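Tips for the Vullano hand gripper: setting up the table, cleaning the pads, daily work

by Anitha Kotian
2023-06-19

I use the Vullano kit since February, first alone and later together with colleagues. It is a gripper which you hold in the hand, with its own camera, and it records how a person picks up and puts down things, so that a robot arm can learn it. The kit is sold by Vokuvora and the price I paid was 1280, with the case and one set of spare pads. The manual is good for the software but very short about the everyday handling. So I collected my notes on this page, in the same way as I did for the sewing machine and the pressure cooker.

Before you order

Ask the seller which version you will get. My kit came from the old stock and the charger had a different plug. Vokuvora changed it without discussion, but I lost one week with waiting.

The gripper in my kit weighs 309 grams without the cable. It sounds like nothing, but after one hour the wrist has another opinion. If you have small hands, ask for the short handle.

The table

Choose a table where you can stand on two sides. I work better when I can walk around the corner and do not have to lean over.

A white or light table is easy to wipe and small dark things are easy to find on it. If your lamp is strong, a glossy surface will give you bright spots in the recording. A matte tablecloth, the plain kind for the kitchen, helps and costs little. Fix it under the table with four clamps, otherwise it will travel with your hand.

Push the chairs in. I hit the same chair back with the elbow many times before I learned this.

Put the things you want to pick up on the table first, and only then switch on the gripper. Leave one hand width between them in the beginning. Later you can put them closer.

Cleaning

Wipe the plastic body with a soft cloth, a little damp, with one drop of dish soap. No alcohol on the matte parts. I tried it on the inside of the handle and there is now a shiny place which does not go away.

For the gripping surfaces use an old toothbrush, dry. Crumbs and threads collect there, mostly if you practice with towels or socks. Brush in one direction, outward. If something sticky came in, press a piece of painter's tape on it and pull slowly.

The lens wants only a glasses cloth. Do not use the kitchen towel, even a clean one.

Cables

Every cable that hangs should have one place where it is held, near to the device, so the plug does not carry the weight. I use fabric tape with hooks and loops, from the garden department, because it can be opened again. Leave a loop as wide as your palm before the first tie.

Do not wind the cable around the gripper for storing. Put it separately in a cotton bag.

Holding and picking up

Come to the object slowly and from above, stop for a moment, then close. Beginners close while the hand is still moving, and the object jumps away. Soft and small things need less force than you think.

Keep the camera free. Sleeves, long hair and necklaces like to come in front of it, so roll up and tie back before you begin. If there is an indicator light on your unit, look at it before each recording and not only in the morning. I once made 87 recordings and the first half was empty.

When you work with other people in the room, agree on one word for "I start now". We say "hop".

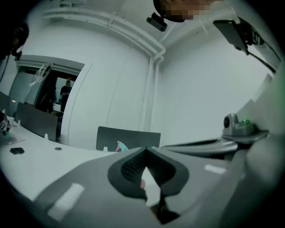 Spare parts and service

The pads are the first thing that wears out. Bednárik sells pads that fit the Vullano, cheaper than the original and a little thicker. With them I had to do the calibration again, which took one evening. The original ones go in without this step.

For repair you send the gripper to the workshop in Ukholm. Mine was there one time, because of a loose screw in the handle, and it came back well packed and with a handwritten note. Take out the memory card before sending.

Storing

Leave the gripper half open overnight, so the pads do not press on each other. Keep it away from the radiator and from the window. My case stands on the shelf beside the mixer from 1996, which still works, and I dust them both on the same occasion.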